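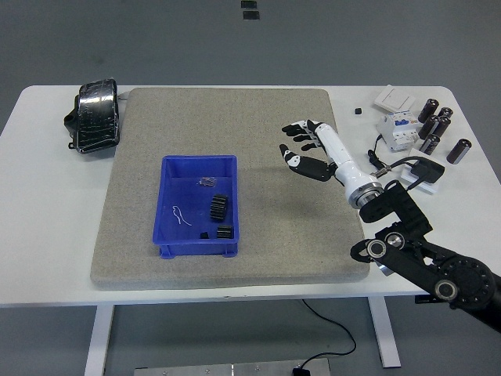
By Brynhildur Hjaltested, Clornen Press Office
November 1, 2023

Clornen to Supply Office Tables for Phetsri Building

Clornen has signed an agreement with Sekex to supply 2,073 office tables for the Phetsri building. Deliveries begin in December and will be made in nine shipments.

The order covers the Clisus range in two widths. All units will ship flat, with legs and fasteners packed separately. Assembly on site is included in the contract price, as is the removal of packaging. Floors will be handed over one at a time, with cable routing checked before each handover.

"The building has long floor spans and few wall outlets, so power has to come up from below," said Chalerm Intarasuk, project manager at Sekex. "We asked for a table that can be moved without rewiring the floor."

Clornen will also provide 88 spare leg sets, to be stored in the basement. The warranty runs for 5 years from the date each floor is accepted and covers frames, tops and fittings. Damage caused by loads above the rated limit is excluded.

Financial terms were not disclosed. Product data sheets are available from the Clornen press office on request.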